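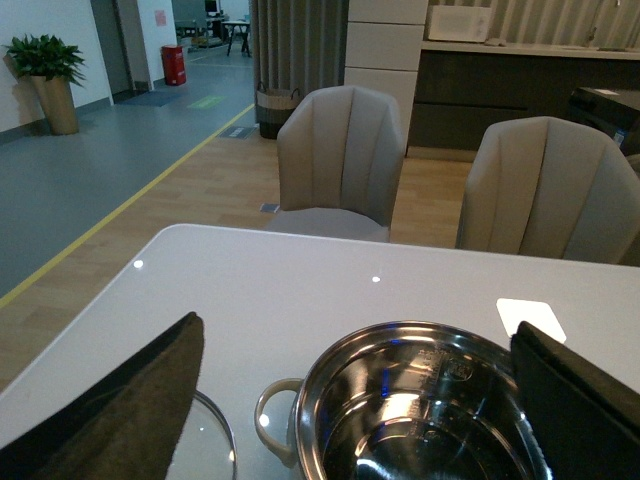

Steel pot, glass lid beside it on the white table.

Home News Rallies Documents Contact

Documents > Rally Grounds > Safety Walk-Through

GROUNDS SAFETY CHECKLIST, GRAZING RIGHTS RALLY, BIRKIVORA FAIRGROUND
Walked Mar 31, 2020. Rally itself moved to October, so there's time to fix most of this. Comments typed up same night, sorry for the shorthand.

Key: OK = fine as is. FIX = needs work before gates open. ASK = need an answer from the county or the fairground.

ENTRY AND PARKING

Main gate swings full open, stays open: OK
Hinges greased. Chain is off the post, hanging on the hook inside.

Second gate (Vundport road side): FIX
Padlocked, no key on the ring they gave us. If the sheriff's people want a second way in this has to open. Cut the lock if we have to, fairground says they'll bill us.

Fire lane marked: FIX
Old paint, can't see it from a truck. Repaint or cones the whole length. Last time folks parked horse trailers right across it and we got written up.

Trailer parking away from grass: OK
Grass gets dry by fall tho. Look again week of.

Overflow lot: ASK
County letter says the lot across the road is public land and we need a permit to park there. Fairground says they've used it for years without one. Get it in writing from somebody. Don't want this to be the story instead of the grazing fees.

CROWD

Posted limit: ASK
Sign on the grandstand says 2000. The permit application we were handed says 374, which has to be for the exhibit hall only. We told the county to expect about 4000 on the whole grounds. Three numbers on three papers. Needs one number per area before anybody signs.

Grandstand rails: FIX
Top rail on the east end moves when you lean on it. Bolts there but loose, one is missing. No seating in that section until its done.

Grandstand steps: OK
Worn but solid. Tape the edges.

Space between our side and the counter protest: FIX
Plan shows a single rope. Not enough. Double row of barricade with a walking lane in between, deputies in the lane. Cladside quoted us for barricade already, see if the quote still holds for the new date.

Exits from grandstand area signed: FIX
North one has a sign. South one has a nail where a sign was.

Open carry: ASK
Legal on the grounds as far as we know, not legal in the exhibit hall per the lease. Has to be on the flyer AND at the hall door. People drive a long way and get mad if they find out at the door.

STAGE AND SOUND

Stage deck: OK
Walked all of it. One soft board back left, behind where the speakers sit. Replace it anyway.

Cables covered where people walk: FIX
None down yet obviously. Need mats from stage to sound table. Write it in the rental order this time.

Generator (Kozma): OK with comment
Ran it. Loud, held at 88 on the meter by the press table with the panel closed. Move it behind the stock barn. Fuel cans go nowhere near it, locked in the shed.

Extinguisher at stage: FIX
Tag expired. Same for the one in the hall.

Wind plan for the banner and flags: FIX
There isn't one. Who decides to drop the big banner, and who climbs up there. Write it down.

EXHIBIT HALL

Doors open outward, panic bars work: OK
Both tried from inside.

Emergency lights: FIX
Pushed the test button, left one came on, right one did nothing.

Floor: OK
Swept. Mats curl at the entry, tape or pull them.

Petition and voter registration tables clear of the doors: FIX
On the drawing they're right in front of the side exit. Slide down to the long wall. Also registration has to be seperate from our campaign stuff, county clerk was clear on that.

MEDICAL AND WATER

First aid tent spot: OK
Shade in the afternoon, ambulance can back up to it from the fire lane, see above about the fire lane.

Drinking water: FIX
Spigot by the barn says not for drinking. Only other one is at the restrooms. Haul water in.

Radio check: FIX
Dead spot behind the grandstand. Cell phones no better back there. Put a runner or move the post.

OPEN ITEMS TO COUNTY
Crowd number by area. Overflow lot. Carry rules in the hall. Whether the old permit fee carries over to the new date or we pay twice.

Next walk once the rail is fixed. Bring the meter, bring bolt cutters.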